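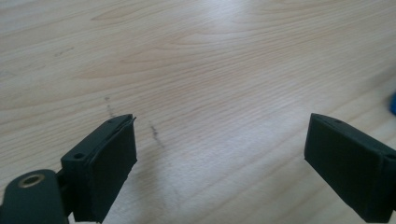

Looking After a Pale Wood Table

Light tabletops show less dust than dark ones, but they show tea, ink and newspaper print very quickly. The routine below takes a few minutes in the evening and works on sealed wood and on wood-look laminate. For oiled or waxed wood, follow the maker's instructions instead.

Everyday wiping

Clear everything off first, including the things that live at the back. Brush crumbs into your hand with a dry cloth. Then wring out a second cloth in warm water with 2 drops of dish soap and wipe with the grain, from the far side toward you. Go over it again with plain water and dry it right away.

Fold the cloth before you start – a folded cloth gives you several clean faces, and you can turn it over as each one gets dirty.
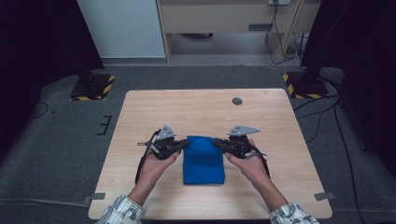

Wash table cloths separately from anything used on the stove or floor. Skip the fabric softener, which leaves a film that shows up as streaks. Cotton is fine for wiping. For drying I like an old dish towel that has been through the wash enough times to stop shedding lint.

Checking for streaks

Crouch so that your eyes are nearly level with the top and look toward the light. Dull patches are usually leftover soap. Wipe them with plain water and dry again.

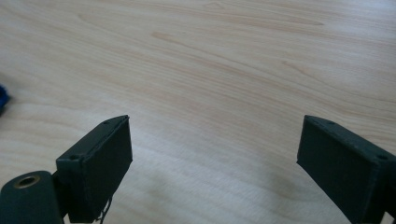

Marks that won't wipe off

Ballpoint ink: dab with rubbing alcohol on a cotton swab, after testing a hidden spot. Keep it away from shellac or any finish you aren't sure of.

Sticky label residue: rub in a little cooking oil, leave for 5 minutes, then wash off with soapy water.

Crayon: warm it with a hair dryer on low and wipe with a paper towel.

Desks with a cable hole

Dust collects around the rim of the hole. Unplug everything, pull the cords out and run a dry cotton swab around the inside edge. Don't spray cleaner near it – bare board can swell if liquid gets in.

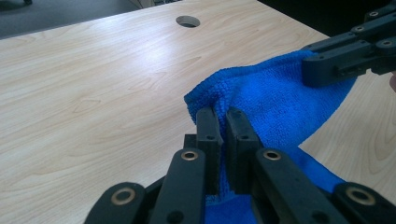

Desktop with a round cable hole near the top.

Felt pads under lamps and pen cups prevent most scratches. Replace them when they flatten or pick up grit.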